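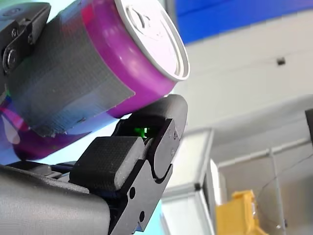 4.2 代扣储蓄的设定与中途调整

本节讨论两家雇主的工资代扣应急储蓄计划。Carrilho在Plindham设有仓储和分拣业务，员工以小时工为主；Porkitz位于Virkthorpe，员工多为领取固定月薪的文职人员。两家的计划由各自的薪资部门管理，条款大体一致：员工自愿加入，从税后工资中按期扣缴固定金额，存入以本人名义开立的储蓄账户，随时可以支取，不收手续费，也不影响其退休金缴费。雇主不提供配比。

进入分析的样本为167名员工，观察期为15个月。凡在观察期内离职的员工，其数据保留到最后一次发薪为止，此后按右删失处理。休无薪假的员工仍留在样本内，但无薪期间不计为停缴，只在恢复发薪后继续记录其代扣状态。

两家雇主的差别主要在默认金额上。Carrilho的报名表预先填好每期40元，员工可以改成其他数额；Porkitz的表格则留空，由员工自行填写。前者的多数参加者没有改动预填数额，后者填写的数额较为分散，月薪较高者填得也较高，但有相当一部分人填的是表格说明中举例用的数字。这一点在设计问卷时没有预料到，我们在访谈中补问了几位员工，得到的回答大多是“不知道填多少合适，就照着写了”。由此看来，Porkitz的表格虽然没有正式的默认值，说明文字中的例子仍起到了一定的锚定作用，两家之间的对比因此比原先设想的要弱。

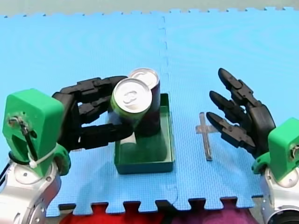

在调整行为上，小时工与月薪员工的表现有所不同。小时工的实发工资随排班变化，工时减少的那一期，固定金额的代扣占实发工资的比例随之上升。Carrilho的记录显示，下调或暂停代扣的申请集中出现在工时明显减少之后的一到两个发薪期，而不是当期。访谈中有员工解释说，收到工资单才发现扣得“有点多”，等申请生效时工时往往又恢复了。暂停之后重新开启代扣的人数则少得多，尽管重新开启所需的手续与暂停完全相同。

支取行为的情况正好相反。两组员工都会支取，小时工支取得更频繁，单次金额更小，用途多为修车、房租差额和孩子的学校费用；月薪员工支取次数少，单次金额较大，常见用途是保险年费和家电更换。需要说明的是，用途信息来自员工自报，账户记录中没有对应字段，无法逐笔核对。对于同一天内发生的多笔支取，我们合并为一次处理，合并前后主要结果没有变化。

我们也考察了应急储蓄是否挤占退休金缴费。在两家雇主中，加入代扣储蓄的员工在加入后下调退休金缴费比例的情况都不多见，与未加入者相比没有可以辨别的差异。不过，未加入者在年龄和工龄上与加入者有系统差别，且本研究没有随机分组，因此这一结果只能理解为没有发现挤占的证据。若员工本来就打算下调退休金缴费，代扣储蓄也可能只是改变了下调的时间，现有的观察期不足以区分这两种情况。

另一项与政策相关的结果涉及提前支取退休金。Carrilho的退休金计划允许困难支取，Porkitz的计划只允许借款。前者中，应急账户有余额的员工在提出困难支取申请之前，多数先动用了应急账户；余额用尽后仍提出申请的人，申请金额通常不大。后者的借款笔数太少，不作统计推断，仅在附录中列出。

填写报名表所需的时间也值得一提。薪资部门估计，员工从领取表格到提交大约需要15分钟，其中大部分用于查找银行账户信息。Carrilho后来允许员工沿用工资卡账户信息，省去了这一步骤，随后几期的报名人数有所上升。同一时期该公司还在休息室张贴了宣传单，两项措施的作用无法分开。

图1 蓝色拼接泡沫垫上的绿色饮料罐，银色罐盖上有笑脸图案

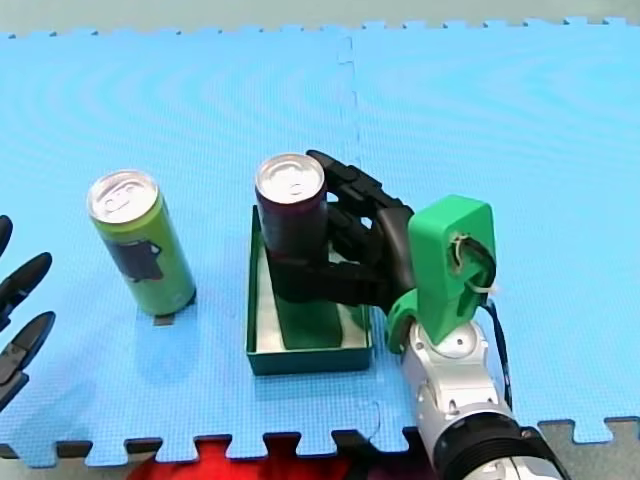 4.3 稳健性检验

首先，将停缴的定义由“连续两个发薪期无扣缴”改为“连续三个发薪期无扣缴”，重新估计停缴风险。小时工的停缴风险仍高于月薪员工，差距略有缩小，说明部分停缴属于短期中断。其次，剔除入职不满半年的员工后，支取频率的估计值有所下降，方向不变。新员工支取较多，可能与其入职前积蓄不足有关，但我们没有入职前的资产数据。

再次，考虑到Carrilho按双周发薪而Porkitz按月发薪，我们将全部记录折算到月度后再作比较。折算会抹平双周之间的波动，小时工调整行为滞后于工时变化的现象因此不如原始数据中明显，但仍可观察到。最后，两家雇主所在地的生活成本不同，名义金额不宜直接对比，凡涉及金额的比较，均以代扣额占实发工资的比例重新计算，结果与正文一致。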